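What I've learned about robot rules (so far!)

If you've been reading since the Salehi days you'll know I was once the person who rolled her eyes at procedures. I thought good practice was whatever got the demo going before lunch. Then I came to Grornotcombe, where the shelf-stocking work has its own house rules, and I have become a complete convert. I now correct people's labels. I'm sorry, everyone.

The document is called Skollen, it runs to 46 rules, and Imelda Padilla wrote most of them in one long July. It sits underneath the proper safety standards, which it never tries to replace. Those cover the serious stuff like guarding, stopping and risk assessment. Skollen is for everything smaller, the habits that make one person's run comparable with the next person's.

My favourite section is on packaging. Groceries are wonderful to work with and also a menace, all shiny film and soft corners, and every one of them wants a different squeeze.

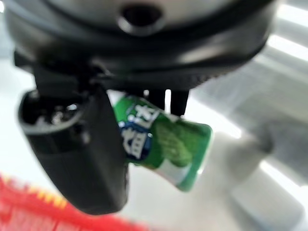

Rule 12 says you set the grip force for the weakest pack in the group and work up from there, in small steps, writing each one down. I used to start in the middle and hope. A crushed corner counts as a fail even if the item gets where it was going, and I love that! A shopper wouldn't buy it, so why should we score it?

The same section says you never swap in a fresh pack partway through a set without logging it. A pack that has been handled all morning has gone a bit soft, and a new one behaves like a different product.

Then there's the rule about people. The working area gets agreed out loud before power goes on, and whoever holds the stop button does that job and only that job. No phone, no tidying, no quick chat about the footy. Anyone else can be in the room getting on with their own work, so long as they've been told a run is starting and they're outside the arm's reach.

Cylinders get a page to themselves. Grip by the side of the can, keep it upright on the bench, and don't call it a hold until it has been steady for a full 2 seconds. Fingers over the lid are allowed, but you note them, as a lid that takes load can hide a weak side grip.
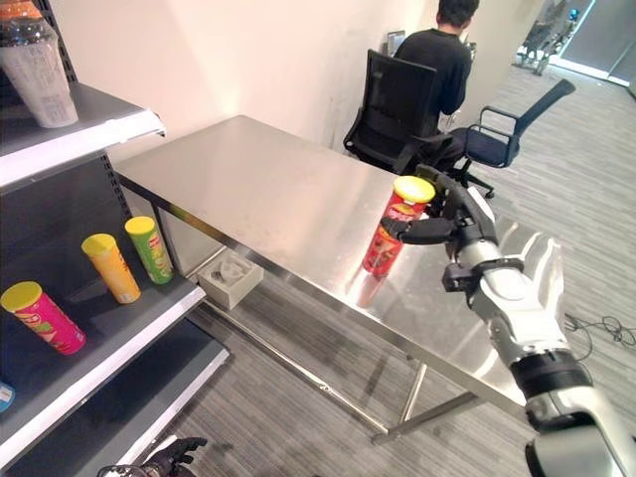

Logging, or how I learned to love the boring bit

Every attempt gets a line. Good ones, bad ones, the ones where somebody bumped the bench. Our Flolter log has 1536 lines in it now and I've read far more of them than is healthy. The failures are the best part - you start to see the same slip turn up again and again, and then you can fix it.

The rule is that you write the line before you reset anything. It feels slow for the first hour. After that your hands just do it.

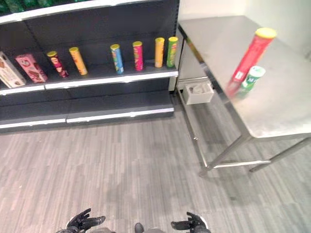 Resetting the shelf is where I've had the most arguments, mainly with myself. My instinct is to line everything up like a proper shop display, and Skollen says no. Real shelves are messy, so a start layout should have uneven spacing, with some neighbours close together, like the yellow-orange and green canisters at the right-hand end, and proper gaps elsewhere. Boxes can lean. What matters is that you record the layout and go back to it, so the next person gets the same mess you had.

The one I'd still change is the rule on colour. At the moment you can run a whole set with the same colour can on the bench, and I think we should have to rotate them. I've put it to Imelda in writing (she likes things in writing) and she has asked me to come back with numbers.

So that's my next fortnight sorted. If your workplace has house rules like these, please tell me in the comments, especially the odd little ones. I'd love to pinch a few.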